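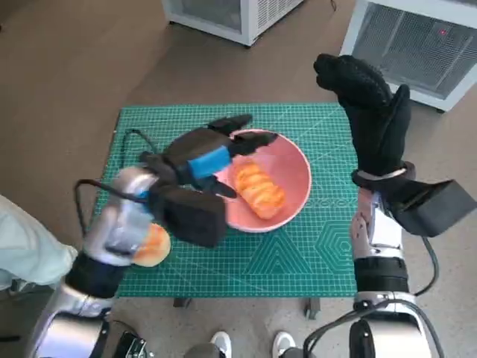 Robot Learning Lab, Handout 4
Learning two-arm pick and place from demonstrations
October 2022

Last time we ended with the question of how a policy can learn a task when we never write down a reward. Today we get to the method I like best in the whole course, and it is so simple you can code it in an afternoon! We record a person driving the robot through the task, then train a network to map what the robot saw to what the arms did next. People call it behavior cloning.

Our running task is "bread and bowl": two bread items, one bowl, one mat. The dataset is called Nokau, and it has 100 demonstrations with head-camera video and joint positions for both arms and hands.

1. Why predict chunks?

Say the policy picks one action at a time. A small error puts the hand a little off the path, the next picture looks a little unfamiliar, and the next guess is a little worse. Over 1000 control steps that adds up fast. With chunking, the network looks once and predicts the next 9 actions together. Fewer decisions means fewer chances to drift, and the motion comes out smoother as well (you can feel the difference when you stand next to the arm).

There is a price. Inside a chunk the robot isn't looking, so a bun that rolls will be missed until the next prediction. Keep this in mind for the homework.
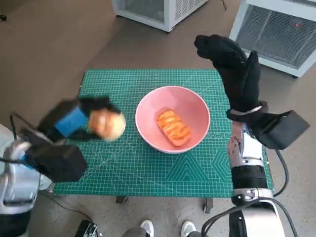

Figure 1. Left gripper carrying a round item over the mat, with a second item already in the bowl. The right hand stays raised.

2. The idle arm problem

Now for a fun one. In plenty of demonstrations one arm does the work while the other holds still. Average the loss over all joints and the network gets a great score just for learning "don't move" on the quiet side. The number looks lovely and the robot freezes.

The Tistari baseline handles this by weighting each arm's loss by how much that arm moves within the chunk. We tried it in September and the freezing mostly went away. Try it with the weights on and off, and watch the rollouts before you look at the curves. 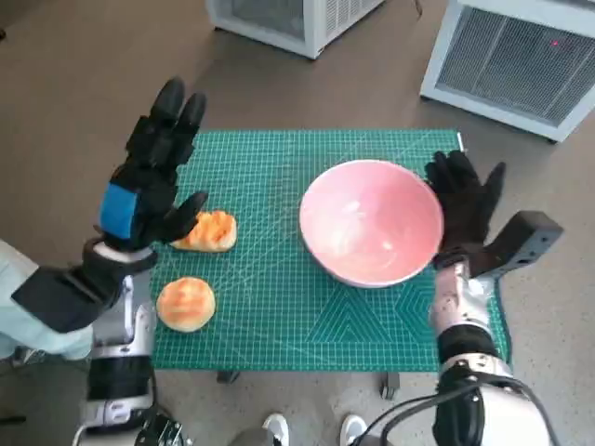
3. Homework

Train the baseline on Nokau twice, once with single actions and once with chunks of 9. Use the same random seed for both.

Plot the joint error over time for each arm separately. Please don't average them!

Write 2 pages on where the chunked policy does worse. Rollouts that go wrong are welcome, and the strange ones make the best reading.

Bring your plots to the next lab section. We'll start from there and move on to blending overlapping chunks.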